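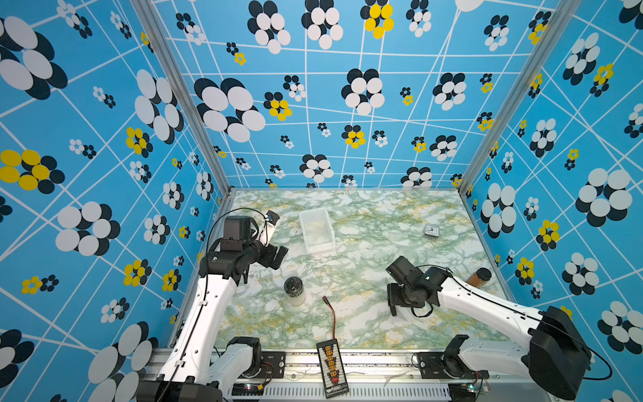 4. Who Turns Up, and With What

Our counts at the Oltport workshop began in January, a poor month for cycling and a good one for broken bicycles. Visitors came through the door with rusted chains, bent rims and, in one case, a front wheel only, the rest of the bicycle having been left at home as too heavy to bring. We logged each visit by the fault reported at the desk and again by the fault found on the stand. The two columns agreed less often than anyone at the desk would like to admit.

Across the study period the log reached 940 visits. Brakes were the most common complaint. They were also the complaint most likely to be something else, such as a loose headset or a wheel put in crooked by its owner the evening before. Hamdan (the smaller of our two comparison sites) showed the same pattern with worse handwriting, and we dropped 15 of its entries as unreadable. One of these may say "squeaks in rain." It may also say "squirrels."

Members of the workshop are asked to do their own repair with a mechanic standing by. In practice the distance between standing by and doing the job is short, and it shrinks near closing time. Oi-ling Kwok, who ran the desk at Oltport for most of the study, marked each job with a letter for whose hands did the work. Her notes show owners starting nearly every repair and finishing rather fewer. Bottom brackets were almost never finished by the person who brought them in.

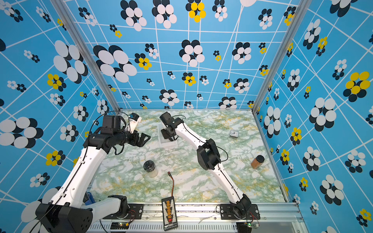
4.1 Return visits

We had expected that people who did their own repair would come back less. They came back more. Some returned with the same fault, which is the dull explanation and covers part of the difference. The rest returned with other bicycles -- a sister's, a neighbor's, a frame found behind the Barcombe depot -- and a new habit of saying "true" as a verb.

The stock of donated parts matters here. Oltport keeps its used parts in open bins, and Hamdan keeps them behind the counter. At Oltport, a visitor looking for a brake lever could pass an hour and leave with a saddle. We treat this as engagement. The workshop's own records treat it as missing saddles.

Opening hours had less effect than we thought. Hamdan stayed open until 6 p.m. and Oltport shut at 2 p.m. in winter, yet the share of returning visitors was close at both. Figure 3 should be read with the return visits in mind, and with some patience for the Zirnow scheduling sheet, which filed every child's bicycle as a tricycle until we caught it. 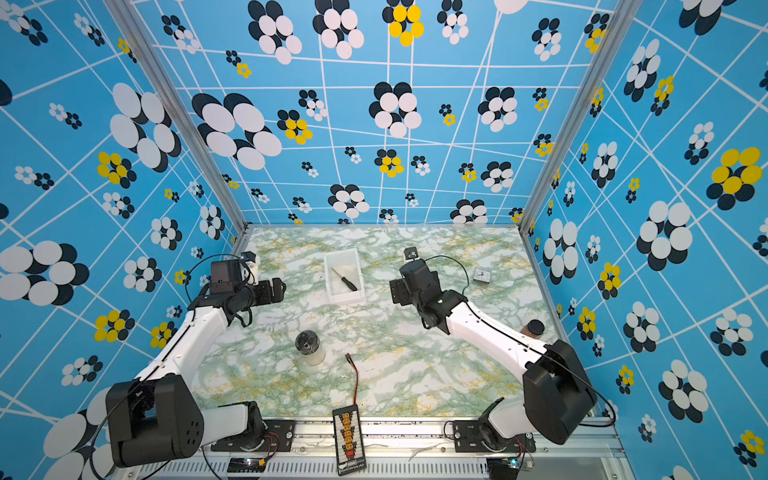
Figure 3. Two-arm workspace with marble-patterned surface.

Tricycles have been removed from all totals that follow. There was one real tricycle, and we have put it back.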